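Stitia manipulation data: progress report for November
Prepared by Olga Ulloa for Gaétan Ouellet, Allik

Status

Work package two is on schedule. Work package three has slipped by 10 working days, for reasons given under Problems. Spending is within the agreed limit and no change to the budget is requested.

Work in this period

The aim for November was a first usable body of simulated pick episodes for the block task, collected by teleoperation and stored with joint states, gripper commands and rendered views. We have 74 episodes on disk. Of these, 59 passed review and have gone into the training set. The rest were rejected, mostly for long idle periods at the start or for a grasp that closed on a corner of the block and let it turn.

Huiling Zhong rewrote the scene generator so that the tabletop pattern, the floor and the lighting are drawn afresh for each episode. The earlier version used a plain grey top throughout, and the policy trained on it lost the block as soon as the background changed. The new tops are deliberately busy, with stripes and blocks of several widths. The high overhead view is kept for all episodes, as agreed at the last review. It shows the arm, the block and the shadow of both, and reviewers find it the quickest view for judging the approach.

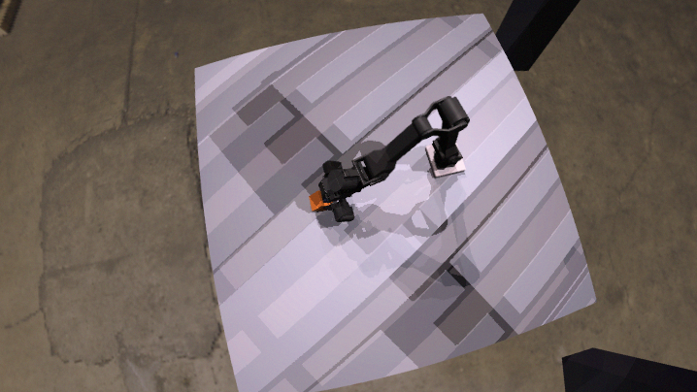

Review procedure

Each episode is now checked by two people, Hanyu Pan and Zdenka Vukadinović, working separately. They mark the approach, the close and the lift, and give a pass or fail for each. Where they differ, the episode is held back until both have watched it again. Most differences so far concern the close — the gripper can hide much of the block from above, and the reviewers then have to rely on the logged finger positions. The written guidance has been changed to say so.

Problems

The export to the Gididik format dropped the last few time steps of every episode. The fault was in our own script and has been fixed, but all earlier exports had to be run again. This is the cause of the delay to work package three.

Rendering is slower than planned with the new textures. We have moved it to overnight runs on the Kang machine, which is enough for the present rate of collection. It will not be enough if a second camera view is added.

Next period

Collection continues with the same arm and block, with wider variation in starting position. Training on the reviewed set begins once the repeated exports are checked. We ask Allik to confirm before then whether the second view is still required, as the storage order depends on it.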